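Speaker notes: Whose rule is it, and who checks?
Deirdre Lenihan, Ralness
April 21, 2022. Slot is 45 minutes including questions. Stop talking at 40.

Opening. No slide yet.

Say who I am and then say what I'm not. I don't sit on a standards body and I'm not going to read clauses aloud. I've spent a good part of my working life being handed good practice documents for robot cells, and my complaint is that most of them can't be failed. If you can't fail a rule, you can't pass it either.

Ask for hands: who has a written handling procedure for their arms? Who has read it since November? Let the silence do its job and move on.

The example I'll keep coming back to is the Trundel guide, which a lot of you have copied or inherited. It's a house document, not a standard, and it should stop being quoted as one. I don't think it's bad. I think it's trusted more than it has earned.

Slide 1. Rule on bagged goods.

Read the rule as written: "The gripper shall take hold of the item securely and without damage to the packaging." Pause. Ask what "the item" is. 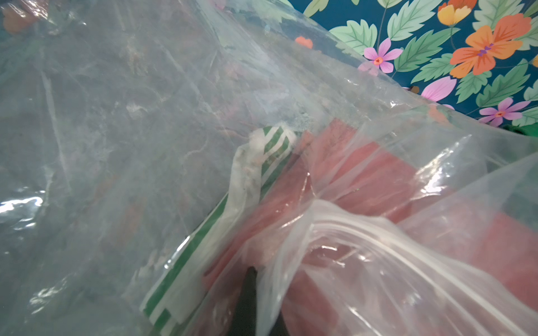
Gripper finger at a zip-lock bag, with more clear plastic alongside.

Give them time to look. The finger is pressing into folded plastic, and the red thing is somewhere under the layers. So is the hold on the bag, on the sheet, or on the goods? The rule doesn't say. Two inspectors could sign opposite forms off this and both would be following the guide.

Then the glare. Clear film throws back bright streaks, and the seal shows up as thin bright lines. The Trundel guide says the camera view must be "adequate for the task." Adequate according to whom? Kuroda's revision changed it to "sufficient." I'm told that took a meeting.

What I'd want in its place, and I'd want it dull:
Name the thing being held. Bag, sheet or contents.
Say which camera decides, and what happens when the cameras disagree.
Say what counts as damage. A crease? A split seam? Write it down.

If someone objects that this makes the document longer, agree with them. It does. Cut the introduction, it's four pages of values.

Slide 2. The 92 percent.

This is the number Plevthorpe put in their own compliance summary. 92 percent of the checklist met. I believe the number. I don't know what it's worth, and neither do they, because every line on that checklist carries the same weight. "Label legible on controller" counts the same as "stop button within reach." You could miss the stop button and still report 92.

Don't be smug here. We did the same at Ralness and I signed it.

Suggest splitting the list in 2. One part where any miss means you don't run. One part where you can score yourselves all day long. Keep the percentages out of the first part.

Slide 3. Shared space.

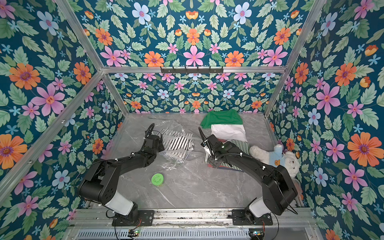
The clause I trust least is the one on clear working area, and it's in every guide I've been handed. "The work area shall be kept free of objects not required for the task." Sounds sensible, and it gets ticked every time, generally by the person who set the area up. Try it on this one. There's a bag with a striped garment in it under the left gripper, and a stack of folded clothes under the right. Fine, call those the task. Now do the teddy bear against the wall, and the green container at the front. Are they required? You can't tell by looking, and an auditor can't either unless somebody wrote down what the task was before the checklist came out. Most places I visit write it afterward, if they write it.

Same point for two arms on one rail. The guide asks for "suitable separation." I asked Sota Kobori how his team reads that and he said they read it as whatever distance they already had. He wasn't joking, and I've got his permission to repeat it. My version: state the overlap zone, state which arm gives way, and test it with the arms moving slowly and a person watching who didn't write the program.

Skip the cable section if time is short. If not, one line only: "Cables shall be managed." Managed how? Loops at the wrist need slack to move and too much slack will snag. Give a range, check it at full reach, and put a name beside the check.

Slide 4. What to do when you get back.

Take one page of your own procedure. Cross out adequate, suitable, sufficient, secure and appropriate. Read what's left to someone who runs the arms and ask them what they'd do differently. If the answer is nothing, the page was decoration.

Likely questions.

"Isn't some judgment unavoidable?" Yes. Then say who judges and keep a record of what they decided.

"Are you saying don't follow the Trundel guide?" No. Follow it, and stop citing it as proof of anything.

"Will Ralness publish its own list?" Not yet. It has the word "suitable" in it twice and I haven't won that argument.

Leave slide 4 up during questions. Copies of the marked-up page are by the door.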